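Intro to Manipulation, Lab Handout 4
Wiping task: collecting demos and first policy
Notes by Ffion Howells, with additions from Maya Nassar after the morning section

Read before you come to lab. Last time half the groups read it at the bench and lost most of the first hour.

What we're doing

Surface wiping. Marks on the table, arm moves a cloth over them, marks gone or mostly gone. Sounds dull. Harder than pick and place in a couple of ways, see below. You'll teleop the demos yourselves, check them, train on them, run the result on the same bench. Teams of 2. Same partner as Handout 3 unless you've already emailed me.

Why wiping

Pick and place forgives you a lot in z. Wiping doesn't. Too high, cloth floats. Too low, arm pushes into the table and the controller faults. So contact matters all the way through the motion, not just at the grasp.

Also the target is tiny and flat. No height, no edges, hardly any contrast if the pencil is faint. Whatever the policy knows about where to wipe comes from a few dark pixels in the wrist view. Remember this when you pick your image size.

And "done" is fuzzy. A block is in the bin or it isn't. A smudge can be 80 percent gone. We'll use a score, further down.

Setup

Benches are the framed ones, Lucero and Brelgate. Lucero has the newer wrist camera mount, Brelgate the old one. DON'T mix data from the two in one training set, the view angle is different enough to hurt. Sign up for one and stay on it.

Power up in this order: frame power, arm, camera, then the Wutix client on the laptop. If Wutix comes up before the camera it grabs the wrong device and you get a black stream. Quit, restart, fine.

Home the arm. Fingers open. Check the wrist stream live before recording anything.

Look for: both fingertips in view at the bottom, table between them, marks somewhere past the tips. If you can't find the marks by eye in the stream the policy won't find them either. Press harder with the pencil.
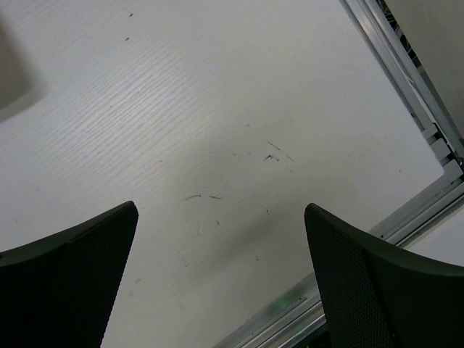

Fig. 1. Wrist view, gripper open, nothing held. Marks past the fingertips.

Couple of things from Fig. 1. Marks aren't all the same kind: there's a jagged scribble and then two short dashes lower and left of it, plus a lot of faint specks. Decide as a team BEFORE recording if specks count as targets. If one of you wipes them and the other doesn't, the model sees two different tasks with the same picture and averages them. Averaged wiping is bad wiping.

Second, the shadow between the fingers. It's soft and grey and at low resolution it can pass for a smudge. Keep the bench light where it is, and if you do bump it write down when.

Third, reflections along the grain. Bright streaks, same issue but the other way, a faint mark under a streak can wash out. Turn off auto exposure. It's in the Wutix camera tab, second page.

Recording

Target is 142 episodes per team. Yes it's an odd number, it's what fits in the bench slots with one reset per episode. Max length 450 steps, recorder cuts you off after that. Most good wipes finish well under.

One episode =
start from home, fingers open
pick up cloth from the tray
move over marks
lower until contact
wipe, several passes, same direction if you can
lift, return cloth, home
stop recording

Vary where the marks go. Vary the shape too, dashes, loops, scribbles. Don't draw in the same corner every time becuase it's easy to reach. Every year a team does this and gets a policy that wipes one corner beautifully and ignores the rest of the table.

Between episodes: clean off what's left with the damp cloth, let it dry, redraw. Wet table looks darker in the wrist view.

Bad episodes: dropped cloth, fault, hit the frame. Delete these on the spot, key is x. A slow wipe or a second try at the grasp is NOT a bad episode, keep it, recovery behavior is useful.

Watch the rail. It's aluminum and it wins. Software limits are set but they're for the bare gripper, not the gripper plus a bunched up cloth.

Training

Use the Ekis script from Handout 3, same config except
image size up one setting
chunk length halved
gripper loss weight back to default

Start it before you leave, it runs overnight. Check that the loss is moving after the first few minutes and then go home. If it's flat your action labels are probably shifted by a frame, see the FAQ on the course page.

Scoring

Ten rollouts, fresh marks each time, drawn by ANOTHER team. Photo before and after from the fixed overhead camera, not the wrist. Per rollout:

0 no contact with the marks
1 contact, marks mostly still there
2 mostly gone
3 gone, cloth back in tray

Report all ten, not the best ones. Low score with a clear account of what went wrong gets full credit. High score and no account doesn't.

Write up (short, two pages max)

What counted as a target for your team and why
One wrist view from your own data where you think the policy would struggle
Score table
One failure, looked at properly. Where was the cloth, what did the camera see at that point
What you'd record differntly

Maya's additions

Morning section went ok. Most common problem was lowering too fast, you get a bounce and then the policy learns the bounce. Ease off in the last bit. Teleop gain can go down to half, slider on the left.

Cloth fold matters. Fold it in four, thick edge toward the fingers. One team used it unfolded and it hid the marks from the wrist camera for the entire wipe.

Questions to me or Ffion at the bench, or room 292 after lab. Write up goes in the usual folder, one per team, both names on it.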